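Why Lemon Trees Die in Student Housing
A report for Plants and People, final project
Noemí Contreras, with survey help from Tín Khương and Lorcan Gilmartin

Background

Every August the garden center on Briggs Street puts a row of small lemon trees by the register, and every August students buy them. By spring most of the trees are sticks. Our project asked what happens in between. We had a personal interest in the matter, as all three of us have killed one.

The tree in question is usually a dwarf variety grafted onto a hardier rootstock. The label says "easy" and shows a patio in what looks like Sicily. Nindwood Hall, where we did most of our work, has north-facing windows and radiators that can be set to off or to August.

Method

We sent a survey to the 1284 residents of Nindwood and the two neighboring halls, asking whether they had ever kept a citrus tree on campus. We received 126 replies. Of these, 100 were usable. The rest included several people who had kept a cactus and wanted to talk about it, and one who filled in the whole form on behalf of a roommate's basil.

We then interviewed five current owners in their rooms and looked at the trees. Lorcan measured the light at each windowsill with a borrowed meter. Tín checked the soil. I asked the questions, including the awkward one about when the tree was last watered, which most people answered the way they answer a dentist.

What we found

Too much water came up more often than too little. This surprised us, because the popular image of the student gardener is somebody who forgets. Our owners remembered constantly. They watered when they came home, when they were worried about an exam, and when a visitor said the tree looked sad. A citrus root sitting in wet soil can't get air, and the leaves go yellow and drop, which looks a lot like thirst. So the owner waters again.

Light was the second problem. None of the five windowsills got more than a few hours of direct sun, and one faced a brick wall at arm's length. Its owner, Higinio Ayala, had turned the pot every morning for a month so that all sides could face the wall equally.

The third problem was soil. Nearly everyone had left the tree in the pot it came in. After a year of watering, the top layer packs down into a crust, and water runs along the inside of the pot and straight out of the bottom. Loosening the top inch with a small fork helps a good deal. Go gently near the trunk, where citrus has a lot of fine feeder roots close to the surface.

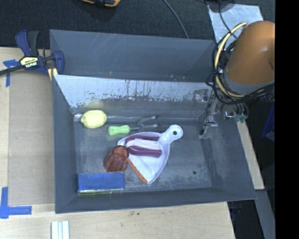 Page 7

Fruit, and the lack of it

Owners cared much more about lemons than about leaves. Several had bought the tree with one fruit already on it and took this as a sign of things to come. It was mostly a sign of a good greenhouse. A young tree that has just been moved into a dim, dry room will often drop its flowers and small fruit before anything else, and growers sometimes pick them off on purpose so the tree can put its effort into roots. We suggested this to Higinio. He asked us to leave.

Elvia Mendoza, who teaches the course, reminded us that indoor flowers also get no visits from bees. Most lemons will set fruit without them, but a soft paintbrush moved from flower to flower does no harm. She has done it in her office for years and has the lemons to show for it - small ones, but she brings them to class.

Problems with the study

People whose trees lived were probably happier to answer us than people whose trees went down the trash chute. Our light readings were all taken at 2 p.m. in a cloudy stretch. We also relied on owners to tell us what they had fed their trees, and "some of the blue stuff" was as exact as it got.

Advice for next year's buyers

Put a finger in the soil to the second knuckle and water only if it's dry down there. Empty the saucer. Keep the pot off the radiator. If your window faces north, buy a grow light or buy a fern. Once a month or so in the growing season, loosen the surface and feed with something made for citrus.

Tín's tree, the replacement one, has put out four new leaves since we began. Mine has scale insects.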